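Damdale refurbishment: progress report to the Istier fund
8th May

Money first, as that is the part you will read. Of the 341 items on the original furnishing list, 300 have been bought, begged or crossed off as things no sane person needs in a tea room. The remainder are mostly hooks.

The tables are in. They are pale wood with softened corners, chosen after a long debate in which everybody agreed and then carried on talking. Each has a cable hole with a black cap, for which we paid extra and which has so far been used for crumbs.

Tableware has moved more slowly. We settled on a plain white tray with rounded corners, and a grey mat with white stripes to go beside it. Belay quoted for both, then for neither, then for both again at a higher price. Deline was cheaper and answered the phone.
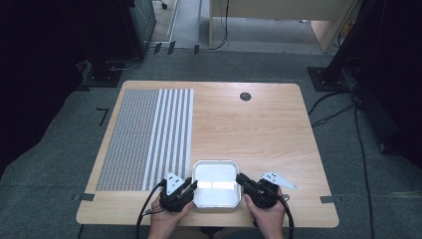
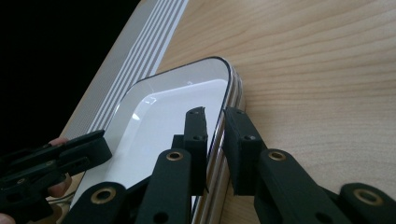
White tray, striped mat 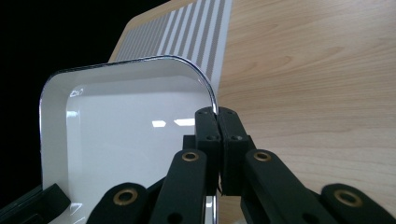
We have ordered 86 trays, of which 16 are still owed to us. Deline blames the depot and the depot blames the road. The glossy finish won the vote over matt by a narrow margin — those who will be doing the wiping up voted the other way, and have asked for this to be recorded.

Still to do: the second shelf, the door that opens onto the other door, and a decision about cushions. We expect to finish in August and would like the final payment slightly before that, if the fund is feeling generous. Receipts are attached, including the one that went through the wash.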